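Valovano Skolier 12: E-Reader mit Notizfunktion

Noch ein Lesegerät, das den Papierblock ersetzen will. Wir führen den Skolier 12 seit September im Sortiment und bleiben vorsichtig. Der Hersteller verspricht ein Schreibgefühl wie auf Papier. Naja. Der Stift rutscht, und wer schnell schreibt, sieht die Linie hinterherkommen.

Für wen lohnt er sich?

Wer viele PDFs liest und am Rand etwas anstreicht, kommt damit zurecht. Als Geschenk für jemanden, der eigentlich Filme schauen möchte, würden wir ihn nicht einpacken. Farbe gibt es keine, Ton auch nicht.

Technische Daten

Gewicht: 213 g ohne Hülle
Schriftarten: 5, eigene lassen sich nicht laden
Anschluss: Micro-USB (ja, immer noch)
Garantie: 3 Jahre auf das Gerät, Akku ausgenommen

Kundenmeinung

»Zum Lesen gut, die Notizen finde ich nie wieder. Die Suche taugt nichts.« Elsa Ahonen

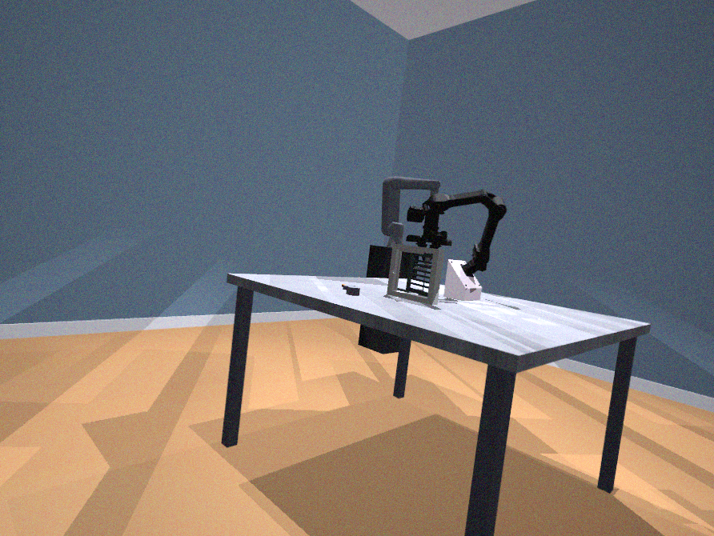 Zubehör

Die Hülle Dramani kostet extra und macht das Gerät spürbar dicker. Den Ersatzstift Brestov gibt es nur im Doppelpack, was uns auch ärgert. Fragen zur Lieferbarkeit beantwortet Tiina Seppälä im Kundendienst.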